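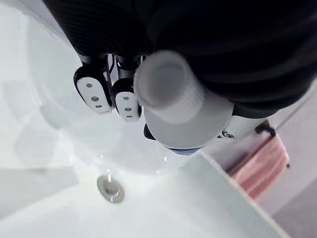
The guest season

2021-03-21

We moved to Buvdale in December, and by New Year's I had learned that a spare room is a kind of public announcement. In our old apartment in Sulen we had a couch with a bar down the middle, and people who loved us stayed at hotels. Now we have a door that closes and a bed behind it, and cousins I last saw at a funeral want to know what the hiking is like.

The hiking is fine. There is a hill. You go up it, and at the top is a bench given by the Fröhlich bakery, with a plaque saying so, and then you come down and go to the Fröhlich bakery. I have now done this with every guest we have had, and I can report that the poppy seed roll goes stale by lunchtime.

My mother had firm ideas about guests. They got the good sheets, the heavy blanket and first turn at the hot water, and in return they were expected to leave on the second morning looking sorry about it. I thought this was cold of her. I was nineteen and had never cooked breakfast for anyone.
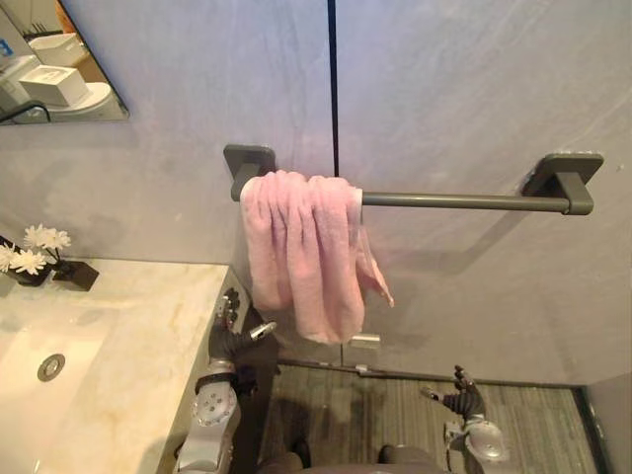

What gets me is the questions. A guest can't simply want coffee. A guest wants to know if there's coffee, and if it's any trouble, and then how the machine works, and then stands next to you while you make it. Last month I wrote everything down on 2 sheets of paper and left them on the pillow: the coffee, the back door that needs a shove, the window that shouldn't be opened unless you plan to sleep with it open. Britta Albers, my friend since school, stayed that weekend. She corrected my spelling in pencil and then came down to ask how the coffee machine worked.

She also brought a jigsaw puzzle. 3,000 pieces, a harbor at dusk, nearly all of it sky. She put together 200 of them, mostly boats, and drove home to Lastov. The sky is still on our dining table. We eat at the counter now -- it's perfectly nice, you just can't both have elbows.

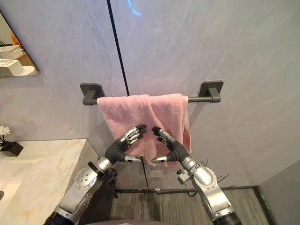

House rules, revised

Stay 2 nights. A third is possible but you'll be handed a rake.

Eat what you find. If it's in the blue tin it's mine, and I'd like you to feel bad about it.

Strip the bed or don't, but please don't make it up again so neatly that I can't tell whether it's been slept in. I've been caught by that one.

No puzzles.

Britta is coming back at Easter to finish the sky, so I suppose the last one starts after that.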